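Cecilia Ayaaba started wrapping gifts for money in December, at a folding table by the door of a stationery store called Morkska. She was supposed to stay for 2 weeks. The store kept her on, and she now has a workroom of her own, where she wraps for a handful of shops and for people who come in with a bag and a deadline.

"Boxes are easy," she says. "Anyone can do a box if the paper is cut right. People come to me with the round things."

By round things she means vases, bowls, lamps, teapots and, once, a bowling ball. She does not try to cover them completely. Paper has no stretch, she says, and on a curve it has to fold somewhere, so she would sooner use a band of color and leave the rest of the piece showing.

"You pick the side people will see first and you work from there. The wrinkles go to the back. You will always have a few at the front - I stopped fighting those."

Her stock is kept on one wall. She buys glossy film from a supplier named Endeck and keeps eight colors on the rack, though she admits that green and cream do most of the work. Ribbon she uses less and less. It slides on anything smooth, and customers pull it too tight when they try to fix it at home.

Flowers came in through a florist, Liltudano, which asked her to wrap pots for a wedding order. She kept the habit. Small heads are best, she says, grouped at one side and tucked in close to the edge of the wrap, with the stems left a bit untidy.
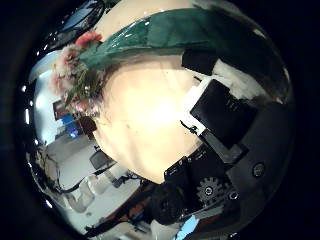

Cream and green, with pink and reddish flowers at the edge of the band.

Asked how long a piece like that takes, she says six minutes on a good day, and longer if she starts moving the flowers. "I move them a lot. Then I put them back."

She charges 5 dollars for a box and eight for anything round. Orders can be dropped off until six in the evening, and she asks people to take the price sticker off first.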